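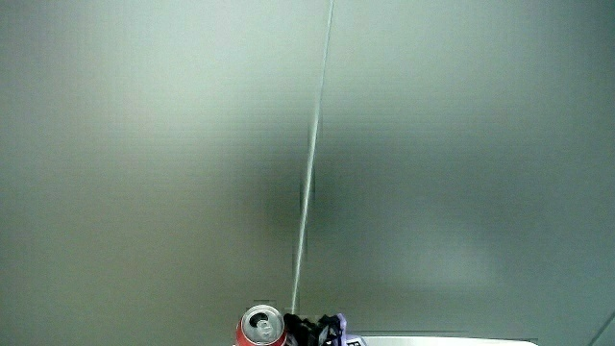
Grosgate Facilities, Interior Surfaces Team

README for the wall seam set

Pictures of painted walls and panel joints in the Nukau building, kept for planning the September repaint. The set has 119 pictures from 11 rooms.

The wall here is a matte gray-green with a pale seam running down it, uneven through the middle stretch. An opened red soda can stands in front of the lower end. Log this one under "seam, uneven".

Fields: room, wall color, seam type, notes. Leave notes blank if there are none.

Known gaps: 2 rooms have no wall color entered.

Labels by Farzana Dhanial. Send corrections to Lautaro Daza.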